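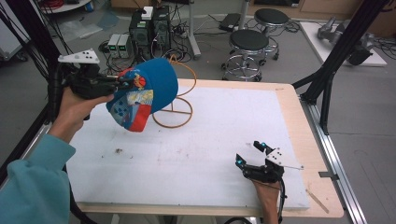

2025-01-06 – Fullance, hat task

First session after the December break. The collection script remembered me, the left marker plate took a little longer, and we were recording before the second coffee.

Task as written: pick up the cap, bring it to the stand, let go once it is resting on top. Two hand-held grippers, both tracked, either hand may start. Target for this batch is 1000 usable demos. The Giáp set stands at 2390, but that was blocks, and blocks don't have opinions about which way up they are.

Notes on the grip

Grabbing the brim is much the easiest thing for the person and possibly the worst thing for the model. Held that way the crown swings, and the operator corrects with a roll of the wrist so natural that you don't notice doing it. I'd like some of those corrections in the data. I would also like them not to be all of the data. Proposed split for the next block: brim, crown edge, and a two-handed carry, with the order shuffled by the script so we can't play favourites.

The other hand needs a policy too. Mine drifts when it has nothing to do, and last year's Tornora model learned to drift beautifully. From now on the idle gripper stays low over the board with the jaws open until it is wanted. If it isn't wanted, it stays there anyway and looks busy.

Episodes binned so far: 11. Most were me pressing stop early, plus a couple of tracking dropouts when a sleeve got over the marker plate. Roll your cuffs up. I have now written this in three separate notebooks.

Wrist view

Checked playback from the gripper camera before lunch. The stand stays centred between the fingers for most of the approach, then the cap comes in high and left and takes over that corner. The colour is a gift, as a blue cap against a white board is hard to lose. I'm less keen on how much of the room gets in behind it. Shelving, boxes, desk, cables, all there in the frame, and the Gerasbridge people will want to know if the policy is steering by the furniture.

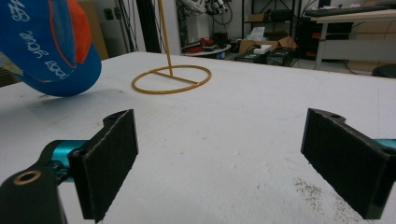 To do

– Wipe the board. The specks by the right finger show up nicely in playback and the model will no doubt treasure them.
– Trim the fuzz on the finger pads, or order new foam.
– Move the stand between episodes. I kept putting it back in the same spot out of tidiness, so the first 4 runs are near enough one run.
– Try a background sheet for half the batch and compare.
– Ask for a second cap in a duller colour, budget permitting. It's a hat, so I'm hopeful.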